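Retención a cuenta

La retención a cuenta es un sistema de recaudación en el que el pagador descuenta una parte de la renta antes de entregarla y la ingresa en la administración tributaria a nombre del perceptor. Se aplica sobre todo a salarios, intereses y alquileres.

Funcionamiento

El pagador calcula el importe según un porcentaje fijo o según una tabla progresiva. En una factura de alquiler de 2000 con una retención de 300, el arrendador recibe 1700 y conserva el derecho de restar los 300 en su declaración anual. Si la suma retenida supera la cuota final, la diferencia se devuelve – normalmente después de la revisión de la declaración.

Certificado

El pagador debe entregar un certificado con la renta bruta, el importe retenido y el periodo. Bernd Wendt, en su manual sobre impuestos personales, recomienda comparar este documento con los recibos mensuales antes de presentar la declaración.

Arrendamientos

En muchos países la obligación de retener alcanza a los locales de negocio y no a la vivienda habitual del inquilino. Los gastos comunes se incluyen en la base cuando figuran en la misma factura.

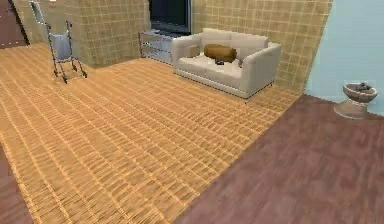 Véase también

Pago fraccionado
Declaración de la renta
Devolución tributaria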